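Travel > Planning > Short trips > How to plan a winter visit to family abroad

How to plan a short winter visit to family when you live far away

Every February we fly from Calgary to see my husband's parents, who moved to the small coastal town of Brinada after they retired. The first two times I planned it badly. We came home more tired than we left. Now I have a method, and I write it down for other families who have only a short break and a long way to go.

Step 1. Ask the hosts before you look at flights

It sounds obvious, but I used to buy the tickets first. My parents-in-law have their own calendar: the dentist, the choir, the week when the boiler is serviced. Send them two possible sets of dates and let them choose. Ask also if the guest room is free for the whole stay. In our second year it was full of boxes from the old house, and we slept at Pension Kneževič down the road. It was a very nice pension, but I would have liked to know it before.

Step 2. Put the whole cost on one page

Write down flights, the bus from the airport, travel insurance, parking at home, and gifts. Our last visit came to 2,955 dollars for the two of us. Of this, 792 was not flights at all. When I saw this number I stopped spending my evenings on finding a cheaper fare and looked at the parking instead. The year before, the total was 2,704, but we had a night connection and I don't recommend it.

Step 3. Choose the connection by the arrival time

Try to land before three in the afternoon. The Vimer bus leaves from the airport in daylight, the driver is patient with suitcases, and you arrive in time for supper. After dark there is only a taxi, and your hosts will stay awake to wait for you even if you tell them not to.

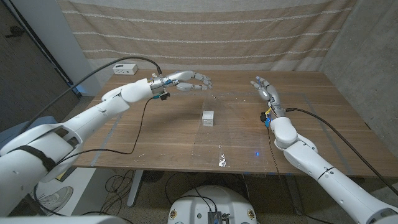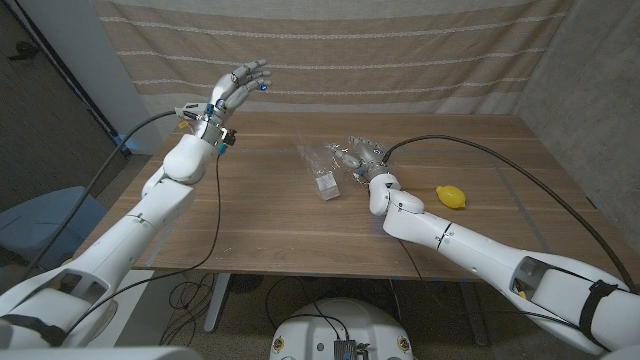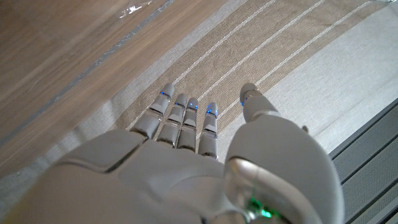 Step 4. Pack for the house, then for the weather

The winter there is mild, up to 19 degrees on a good day, and so I packed for the beach. But the old houses have stone floors and the evenings are cold inside. Bring slippers, a warm sweater and real pyjamas. I use a Grotex folding bag for the gifts — it goes empty into the suitcase on the way back, or full of jam, depending on my mother-in-law.

Step 5. Leave every second day without a plan

On the planned days we make one outing, not more: the market, the lighthouse, or lunch in the next town. On the other days we do what the parents do. We walk to the harbour, we buy bread, somebody has a nap. If the weather is beautiful, you can always change your mind in the morning. Tell the hosts about this arrangement in advance, otherwise they will fill the free days with cousins.

Step 6. Do the useful jobs early

If your hosts need help with something, a curtain rail or the settings on the telephone, do it in the first two days. Shops close early in winter and you may need a part.

Step 7. Keep one day at home before work

We fly back in the morning and keep the next day for laundry and groceries. Leave soup in the freezer before you go, and check that there is also bread.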